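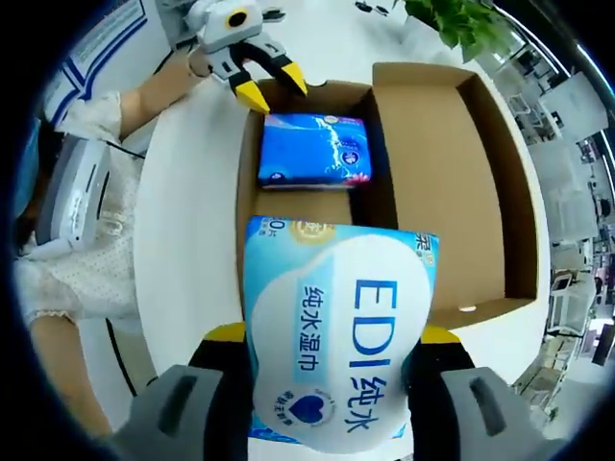
How long should a family obituary be?

Long enough to sound like the person, and short enough that a neighbor will read to the end over one cup of coffee. For most families that lands near 200 words, though I have read lovely ones at 50 and one at 1,120 that I wouldn't have trimmed by a comma.

I've been writing them for other people since my uncle, Harvey Simard, died in May and left behind four daughters who could agree on the hymns and on nothing else. They handed me a legal pad at the kitchen table and said, you like words, you do it. So I did it, badly at first, with a lot of "beloved" and very little Harvey. Then his oldest read my draft out loud and said, "Where are the tomatoes?" She was right. The man gave away tomatoes to half of Kumthorpe, whether you wanted them or not, and I had left them out to make room for his job title.

Since then I always start with the tomatoes, so to speak. I ask the family to talk for a while before anybody looks up a date. What did the kitchen smell like? What did he say when he lost at cards? You'd be surprised how quickly a room full of tired, sad people starts laughing, and how much of what they tell you can go straight onto the page.

Mahtab Khosravi has edited the notices at our little paper in Flirkness for longer than she likes to admit, and she is patient with me. Her advice is mostly practical. Get the full name right, nickname included, and have two relatives check the spelling of everybody else. Put the service near the end — people look for it there. Leave out the street address and the mother's maiden name.

"And call the cousins," she told me. "It's the cousins who phone us afterward." 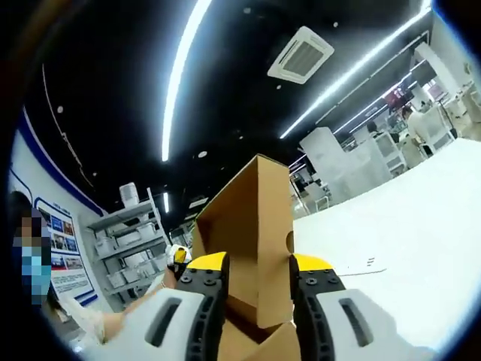 Who gets named, and in what order

This part causes more trouble than all the rest. The usual way is to begin with the spouse, then children, grandchildren, brothers and sisters, with partners in parentheses. Families don't always line up so neatly, of course. When Dwight Desjardins wrote the notice for his father, there was a first wife who still came to Sunday dinner and a second wife who did the cooking, and both of them had opinions. He listed the second as wife and the first as "dear friend and mother of his sons," and as far as I know they were both pleased with it. They sat together at the service, anyway.

If there are too many grandchildren to fit, it's fine to say "many grandchildren" and leave it there. What you can't do is name six of them and forget the seventh. I speak from experience, and I am still apologizing to her.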